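I want to put in a good word for the undo button, and for undo that goes all the way down!

Last winter I moved my recipe collection into Plarker, a little note app that a friend of mine, Tomomi Kaneko, kept going on about. I had 1429 notes in there by December. One evening I merged two tags, went off to make dinner, came back, wrote a few more notes, and then saw that the merge had swallowed the wrong one. In most apps that's the end of your evening. In Plarker I opened the history, found the merge, and reversed just that step – my newer notes stayed right where they were.

I still get a kick out of it. The thing it changed most was how I use the rest of the program. I click on menus I don't understand. I drag things to see where they'll land. I learned more in five days of poking around than I did in a year with my old app, which asked "Are you sure?" so often that I'd stopped reading the question.

And that's my gripe with the confirmation box. It asks you to judge a result before you've seen it. How would I know if I'm sure? Show me the result, and let me take it back!

I know it's hard to build. Letay Tamiru, who writes sync code at Potanton, told me that selective undo across two devices cost her team more sleep than anything else they've shipped, and I believe her. But please, if you're planning a new app this year, start with the history and add the buttons later. Your users will try everything you made, and they'll love you for it.
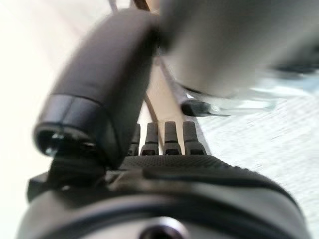

Four short pegs in a row, three of them fully exposed, with rounded tops.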